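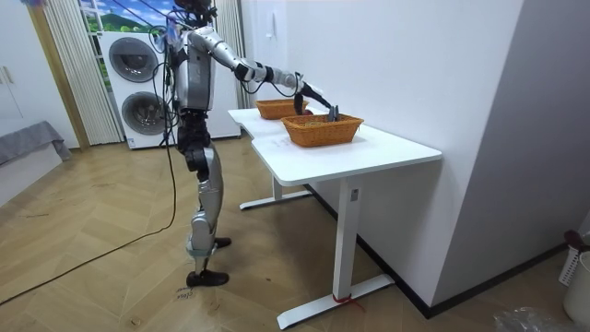

Flurnodance Fit-Out: Progress Report to Ivex

Position at Wednesday, July 31, 2024

1. Work completed

The herringbone floor in the main work room is laid and in use. The boards are light wood and run through to the white wall without a threshold strip. Two boards near the door were replaced by Juhl under the supply agreement, at no charge to the grant.

White desks have been chosen for the room. The model stands on T-shaped legs with wide flat feet, which spread the load on the wood. The top has a slightly curved cut-out on one long side. The cut-out reduces the usable surface a little, and this has been allowed for in the storage layout.

2. Desk storage

The plastic trays in the original plan have been dropped in favour of rectangular wicker baskets in orange-brown. Two baskets fit on one desktop and leave working space. They are for small items in daily use; paper records stay in the wall cupboards. Delusari has quoted for 32 baskets, of which 19 have been delivered. The rest are due in September.

Liners are still to be settled. Open weave lets small parts through, and the cotton liners tried so far ride up at the corners. A stiffer sample is on order.

3. Spending

The storage line stands at 1000 pounds, with 300 pounds not yet committed. We ask that this balance be carried forward to cover liners and felt pads for the desk feet. No other change to the budget is requested.

4. Outstanding

- Felt pads for desk feet: size to be agreed with Juhl before ordering.
- Basket labels: wording agreed, fixing method open - tie-on tags are preferred to adhesive.
- Skirting on the short wall: one length to be recut.
- Floor care sheet: awaited from Juhl.

The next report will follow delivery of the remaining baskets.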